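间断缝合到底要不要每针都打死结?练习垫上怎么判断缝得好不好

提问者:半截线头 31/01/2020

我在 Besenton 上基础缝合课,教材用的是 Wiltinora 那套讲义。讲义里说间断缝合“安全、可靠、适合初学者”,每一针单独打结,断一针不影响其他针。话是没错,可我练了 19 次以后越来越怀疑:这个“可靠”是怎么得出来的?

我的问题有几个。一是针距。讲义只说“均匀”,没说依据什么定。二是线尾长短,有人要求留短,有人说短了结会滑,两边都讲得很肯定,谁也拿不出东西来。三是带教看一眼就说“可以”,我问哪里可以,他说手感。手感怎么打分?

先说我自己的理解,有错请指出:进针要垂直于皮面,靠手腕转动让针走弧线,出针点和进针点到切口的距离相等,收线时边缘对上就停,别再使劲。

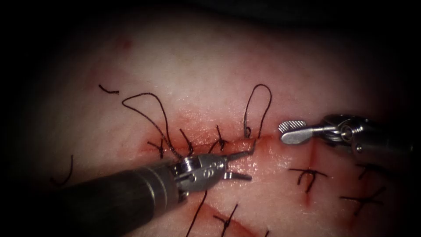 打结的松紧我最拿不准。结打在切口正上方和打在一侧,讲义里两张插图自己就不一致。论坛里还有人说连续缝合快得多,间断缝合只是教学习惯,考完就没人用。我不太信,但也反驳不了。另外练习垫和真组织差多少?在垫子上缝得漂亮,我怀疑什么都证明不了。

请不要只回“多练”。

回答者:灰白格子

先泼点冷水:你想要的那种统一标准,多半没有。针距取决于部位、组织厚度和张力,讲义写“均匀”是偷懒,但给你一个固定数字更糟,你会拿着它到处套。

几条我觉得站得住的:

针夹在持针器的前端,夹点大致在针的中后段,别夹针尾,那里容易变形。针是弯的,就顺着弯走,直推会把针孔撕大。

结放在一侧,别压在切口上。每一针都放同侧,拆线时省事。

收线以两边刚好贴合为准。皮缘发皱、内卷,就是紧了。很多人觉得紧等于牢,这个想法我一直不明白是从哪儿传下来的。组织会肿,今天正好的松紧,明天可能就勒进去了。

线尾太短确实有滑脱的风险,单股线尤其要留意,多打一个结比多留一截线有用。至于该留多长,看线材,也看带教的脾气。

“考完就没人用”纯属胡说。张力不均或者有感染顾虑的伤口,间断缝合很常见,必要时可以只拆一两针引流,连续缝合做不到这一点。

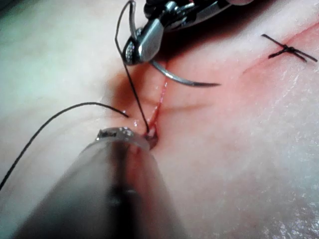
薄荷糖纸

楼上说得大体对,但“没有统一标准”这句我要打个折扣。没有统一的针距,不等于没法评分。我们在 Kostlow 练的时候用一张自己画的表,满分 20,分成进针角度、两侧边距、对合、结的位置、对组织的牵拉几项,两个人背对背打,差太多就重看。这张表当然也有毛病,对合那一项永远吵架,我至今怀疑它量出来的一半是打分人的心情。不过总比一句“手感”强。

还有人迷信计时。我缝过 162 针才敢说自己动作稳了,这中间速度快了慢了好几回,跟质量看不出什么关系。谁要是跟你说缝到 130 针必然出师,让他拿出处来。

垫子的问题,我同意你的怀疑,只同意一半。垫子不出血,不肿,也不会告诉你缺血了没有,所以松紧这件事在上面学不全。但持针、转腕、边距、打结这些动作是学得到的。Stanciu 的垫子我用过,反复在同一处进针,表面会起毛,后来的针孔就不好看了,别把这个算到自己头上,换个地方再缝。

二月份如果你们还有考核,建议考前直接问清楚评哪几项,让他们写下来。

路过的钳子

多练吧,练多了就知道了。另外持针器不用买贵的。

半截线头

谢谢前两位。结放同侧这条我回去翻了讲义,第二张插图确实是压在切口上的,正文又说放一侧,看来画图的和写字的没有对过稿。评分表我会照着画一张,对合那项打算拆成高低差和缝隙两条分别打,吵起来至少知道在吵什么。

松紧那个问题先不算解决。“刚好贴合”我还是觉得有点含糊,有更具体说法的请继续留言。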